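Trundo – données d'enquête sur le bien-être local

Version 9 du jeu de données. Fiche mise à jour en mars.

Présentation

Trundo rassemble les réponses à une enquête sur le bien-être menée à l'échelle du quartier et du village. Le questionnaire porte sur la satisfaction de vie, le sommeil, le temps libre, les relations de voisinage, la confiance dans les services publics et le sentiment de sécurité. Le jeu couvre 121 secteurs répartis entre deux territoires, Skasard et Mazurek. Skasard est surtout urbain, avec un centre dense et des faubourgs pavillonnaires. Mazurek est une vallée de petites communes où l'essentiel des trajets se fait en voiture.

La fiche s'adresse aux personnes qui veulent réutiliser les données : services d'études des collectivités, associations, étudiants, journalistes. Elle décrit le contenu des fichiers, la façon dont les réponses ont été recueillies et les usages que nous déconseillons.

Contenu des fichiers

reponses.csv : une ligne par questionnaire exploitable, identifiant aléatoire, code de secteur, vague d'enquête, réponses brutes.
secteurs.csv : une ligne par secteur, avec le type d'habitat, la classe de population et le territoire.
scores.csv : scores agrégés par secteur et par thème, avec intervalle de confiance.
questionnaire.txt : texte intégral des questions dans l'ordre de passation.
codes.csv : correspondance entre les noms de colonnes et les questions.
modifications.txt : historique des versions.

Les fichiers sont encodés en UTF-8, avec le point-virgule comme séparateur et la virgule comme signe décimal. Les cellules vides correspondent à une absence de réponse. Le code NC signale une question non posée, par exemple les questions sur l'emploi pour les retraités. Ces deux cas ont été confondus dans les premières versions, et les scores calculés à l'époque ne doivent plus être repris. 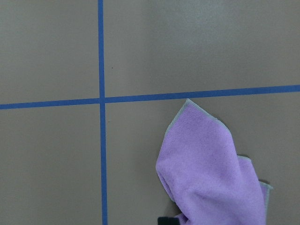

Les identifiants sont tirés au hasard à chaque publication. Il n'est donc pas possible de suivre une même personne d'une version à l'autre, ni de rapprocher deux vagues au niveau individuel. Les comparaisons dans le temps se font uniquement par secteur.

Échelles et variables principales

satisf_vie : satisfaction générale, de 0 à 10.
sens : impression que ce que l'on fait a de la valeur, de 0 à 10.
inquiet : niveau d'inquiétude la veille, de 0 à 10. L'échelle est inversée par rapport aux deux précédentes, et elle n'est pas retournée dans reponses.csv.
voisins : fréquence des échanges avec le voisinage, cinq modalités.
temps_libre : heures réellement disponibles la veille, déclaration libre arrondie à la demi-heure.
conf_local : confiance dans la mairie ou l'intercommunalité, quatre modalités.
secu_soir : sentiment de sécurité à pied après 21 h, quatre modalités.

Chaque thème reçoit un score entre 0 et 100. Nous ne publions pas de score unique par secteur. La question nous est posée à chaque version et la réponse reste la même : la pondération entre le sommeil, la confiance et le revenu ressenti relève d'un choix politique, et les utilisateurs peuvent faire ce choix eux-mêmes à partir de scores.csv, à condition de l'indiquer.

Recueil

Les questionnaires ont été remplis sur papier ou en ligne. La version papier était déposée dans les boîtes aux lettres avec une enveloppe retour – la part du papier dépasse la moitié à Mazurek. La passation dure neuf minutes en médiane pour la version en ligne. La durée n'est pas connue pour le papier.

Les réponses papier ont été saisies deux fois, par deux opérateurs différents. En cas de désaccord, un troisième opérateur revenait à l'original. Les cases cochées en double sont traitées comme des non-réponses, sauf pour la question sur les modes de déplacement, où plusieurs réponses étaient admises.

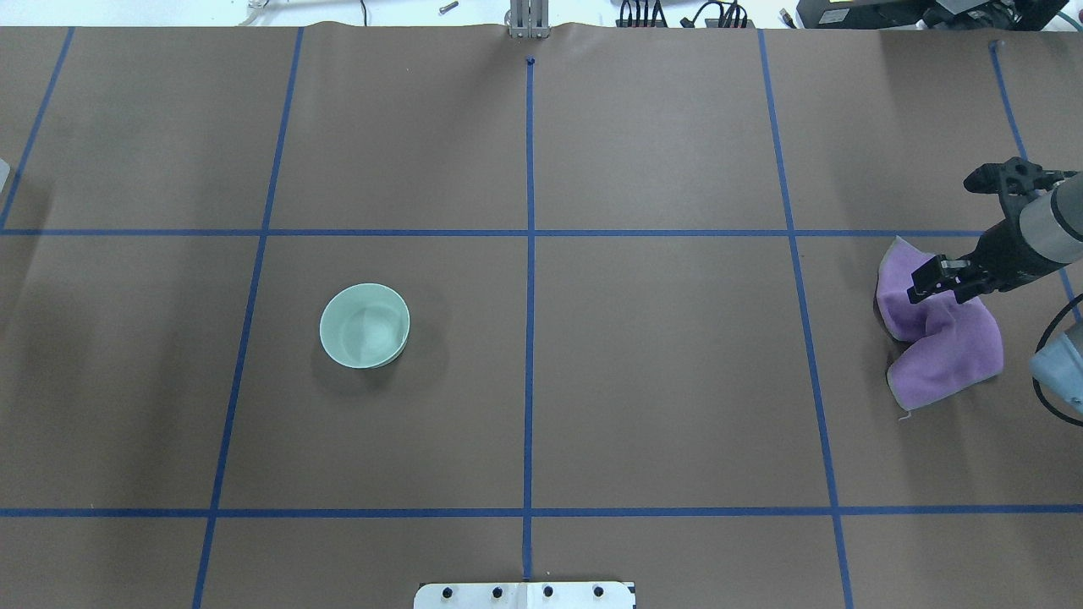

Rédaction de la fiche : équipe Trundo
Rubrique : documentation des données

Sélection des secteurs

Les secteurs ont été découpés avant l'enquête, en suivant les limites communales à Mazurek et les grands axes à Skasard. Un secteur n'est publié que s'il compte assez de réponses pour que l'intervalle de confiance sur satisf_vie reste inférieur à un point. Les autres ont été fusionnés avec un voisin de même type d'habitat. La colonne fusion de secteurs.csv en garde la trace.

Les secteurs publiés comptent jusqu'à 394 réponses. Les plus fournis se trouvent dans le centre de Skasard, où une relance par affichage dans les halls d'immeuble a bien fonctionné. Cette relance n'a pas eu lieu ailleurs, et les taux de réponse ne sont donc pas comparables d'un territoire à l'autre.

Redressement

Deux jeux de poids sont fournis. poids_a corrige l'âge et le sexe. poids_b ajoute le statut d'occupation du logement. Nous recommandons poids_b pour toute comparaison entre Skasard et Mazurek : les locataires ont moins répondu que les propriétaires, et l'écart est plus marqué en ville. Les poids sont bornés. Les valeurs avant bornage ne sont pas diffusées, mais la méthode est décrite dans questionnaire.txt, en annexe.

Cartographie

Les contours des secteurs ne sont pas fournis. Ils dépendent d'un fond dont la licence interdit la redistribution. À la place, le projet propose un carroyage simplifié, produit avec l'outil Kimis, dans lequel chaque secteur est affecté à une ou plusieurs mailles. 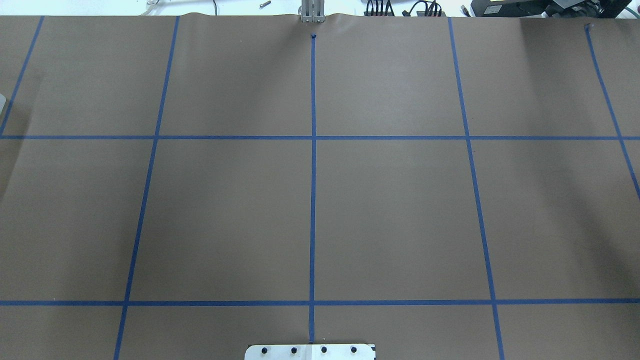
Le carroyage sert à l'affichage et ne doit pas être utilisé pour calculer des surfaces ou des densités. Chaque maille porte le code du secteur dominant. Pour une présentation en réunion publique, une grille posée à la main convient aussi bien qu'un écran : du papier kraft couvrant la table, des bandes de ruban de masquage bleu dans les deux sens, comme sur la photo, puis une fiche de score par case. Il faut seulement garder la même orientation que dans le fichier, avec le nord en haut, et rappeler aux participants que deux cases voisines ne correspondent pas toujours à deux secteurs qui se touchent sur le terrain.

Les couleurs proposées par défaut vont du gris clair au vert foncé. Nous avons abandonné la palette rouge-vert de la première version, illisible pour une partie des lecteurs et trop proche d'un classement entre bons et mauvais quartiers.

Limites connues

Les personnes vivant en établissement (maisons de retraite, internats, foyers) ne sont pas couvertes.
Le questionnaire n'existe qu'en français. Les habitants qui lisent mal cette langue sont sous-représentés, sans que nous puissions dire dans quelle proportion.
Les réponses ont été recueillies à la fin de l'hiver. Les variables inquiet et temps_libre sont sensibles à la saison.
La question secu_soir a été reformulée entre les vagues deux et trois. La série est rompue à cet endroit.
Dans les petits secteurs de Mazurek, conf_local peut refléter l'opinion sur un élu en particulier plus que sur l'institution.

Usages déconseillés

Établir un palmarès de communes. Les intervalles se recouvrent presque partout, et l'ordre change selon le jeu de poids retenu.
Attribuer l'évolution d'un score à une mesure locale sans secteur de comparaison.
Croiser plus de trois variables sociodémographiques dans un même secteur. Les effectifs deviennent trop faibles et le risque de réidentification augmente.

Confidentialité

Les commentaires libres ne sont pas publiés. L'âge est donné par tranche. Le revenu n'a pas été demandé en montant, seulement en ressenti. Toute personne qui pense pouvoir reconnaître un répondant est priée de le signaler par le formulaire de contact du dépôt et de ne pas diffuser l'extrait concerné.

Licence et citation

Réutilisation libre avec mention de la source. Citer le nom du jeu, le numéro de version et le jeu de poids utilisé. Exemple : Trundo, version 9, poids_b.

Corrections

Les erreurs peuvent être signalées dans le suivi du dépôt, avec le nom du fichier, le code du secteur et la valeur attendue. Les corrections sont regroupées et publiées avec la version suivante. Une erreur qui touche les poids donne lieu à une publication immédiate, annoncée en tête de modifications.txt.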